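Textiles for Everyday Life, Session 4: Why cloth creases

Welcome back, everyone, and do get yourselves a cup of tea before we settle in. Last time we looked at how yarn is spun, so today we can move on to what happens when the finished cloth is bent, sat on and stuffed into drawers.

A fibre that is bent sharply may not spring all the way back. Wool recovers very well, cotton rather badly, and knits generally do better than weaves — the loops can shift about and take up the strain. 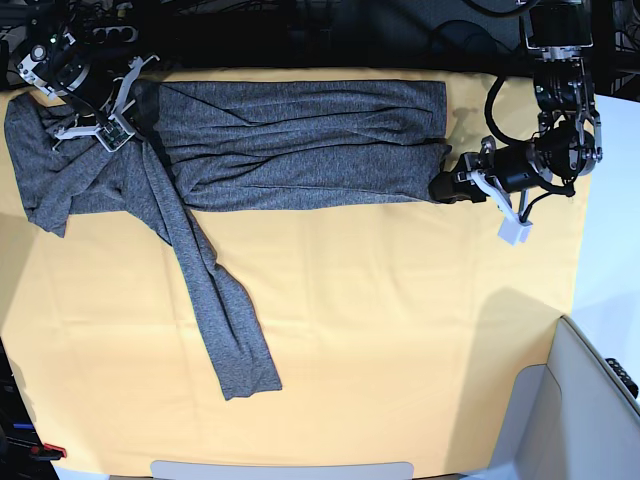 Fig. 1. Grey marl long-sleeved shirt, partly folded, on a yellow cloth.

Marl, by the way, is the mottled look you get from mixing dark and light fibres, and it is very kind to small wrinkles (I own far too much of it!).

Moisture matters too. Water loosens the bonds inside a cotton fibre, and they set again as it dries, in whatever shape the cloth happens to be.

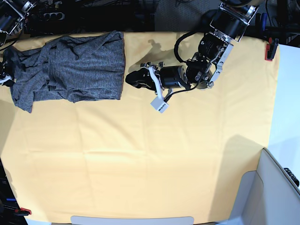
So a shirt left to dry in a heap will hold those creases until you damp it again, and that is really all a steam iron is doing for you.

For next week, please read pages 58 to 79 of the course booklet and bring a scrap of cotton, 30 cm long if you can manage it.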